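Visit Report: Price Collection Center, Talpur
Prepared for the Regional Prices Working Group, April

Purpose of the visit

The working group traveled to Talpur to see how retail prices are gathered, checked, and passed on for use in the monthly inflation estimate. The visit followed a request from members who rely on the estimate in wage and rent discussions and who wished to understand why the clothing and food components had moved in opposite directions over the winter.

The delegation was received at 9:30 a.m. by Octavian Iordache, head of field collection. Shazia Satti, senior economist at the Preltum Institute, joined the group for the afternoon session.

Field collection

The center gathers 2,438 individual prices each month from stores, market stalls, and online sellers in Talpur, Tamgate, and the surrounding districts. Collectors enter prices on a tablet using a program called Flindier, which compares each entry with the one recorded for the same item in the previous month. Any change greater than 30 percent is held back until a supervisor has reviewed it.

Mr. Iordache explained that food is the simpler part of the work. A pound of onions in April can be compared with a pound of onions in March. Clothing is harder. Items leave the shelves at the end of a season, and the replacement may differ in fabric, cut, or finish. Collectors must decide whether a higher price reflects inflation or a better garment, and they record the reasons for that decision in a short written note.

Denim is priced all year and is treated as a separate line within clothing.
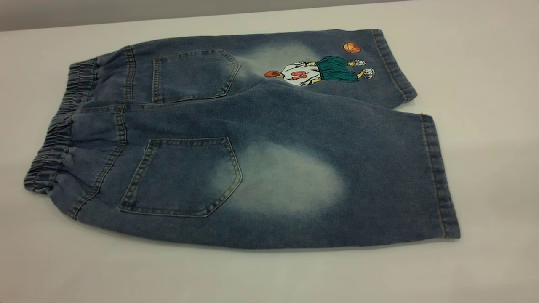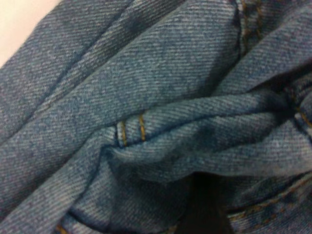
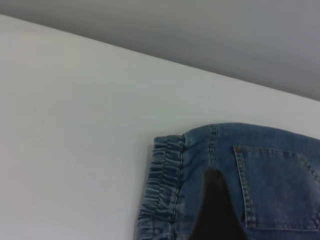 Review and weighting

The afternoon session dealt with the weights given to each group of goods. Ms. Satti noted that the present weights come from a household survey that is now 2 years old. In her view, the share assigned to food is too high for households in Tamgate, where rents have risen faster than grocery bills. A fall in vegetable prices therefore pulls the overall figure down more than most families would recognize from their own budgets.

Members asked whether the weights could be revised before the next survey. Mr. Iordache replied that a partial revision is possible but would break the comparison with earlier months — a cost the center has so far been unwilling to accept. Ms. Satti suggested publishing a second series alongside the first for a trial period. The center agreed to consider the proposal.

The group also asked about missing prices. In the most recent round, 85 percent of prices were collected on the first attempt. The remainder were obtained by a repeat visit or a telephone call, or were estimated from similar goods in the same district.

Matters for follow-up

The center will send the working group its written guidance on replacing seasonal clothing items. The group will provide a note on rent data held by its members in Tamgate, including the months for which records are incomplete. Ms. Satti will circulate her calculations on the food weight once they have been reviewed by her colleagues at Preltum.

The working group thanks the staff of the center for their time and for the open manner in which questions were answered. Comments on this report should be sent to the secretary before the next regular meeting.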